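Stasiv Bench Notes
@stasivbench
May 29, 2020

Thread on how the Dallo cell is set up in simulation right now. A few of you asked after the last one, so I'm putting the whole setup in one place.

The cell is one arm, one two-finger gripper and a wood tabletop. Everything runs in Praden. The real cell at Boncombe gets the same settings once they hold up in here.

First job every morning is zeroing the gripper. Close it on nothing, read the finger position, write that in as zero. If you skip it, every grasp width after that is off by the same amount and you'll spend an hour blaming the controller.

Next is the wrist view. It's fixed to the gripper, so the fingers should always land in the same pixels. I overlay yesterday's view on today's. If the fingers moved, somebody edited the mount.

Finger friction took the longest. Too low and long fruit slides out on the lift. Too high and it sticks to one finger on release and gets dragged sideways. I change it in small steps and rerun the full batch each time.

Current batch is 1,000 picks on the banana model. With the old friction value I got a lot of slow twisting in the grip. With the new one, 993 held to the end of the lift. 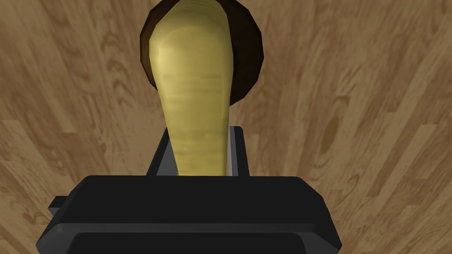

Do you have to redo the zero after changing the finger friction?

Friction doesn't touch the finger position, so the old zero still stands. Redo it if you change the finger shape, the pads or the mount.

The seven that failed were all grabbed too close to the tip. I moved the grasp point in a little and left the closing force alone.

Total on this config is 1,866 picks counting the short runs. I save the log and the config file together, same name, same folder. Learned that one the hard way.

Physics step: if the fingers buzz when closed, cut the step in half before you touch the gains. That fixed it both times I had it.

2 things still open. Release height over the dish, and a slower close for soft items. I want both settled before July, when the Boncombe cell is free for a week.

Config goes up on the Dallo page tonight.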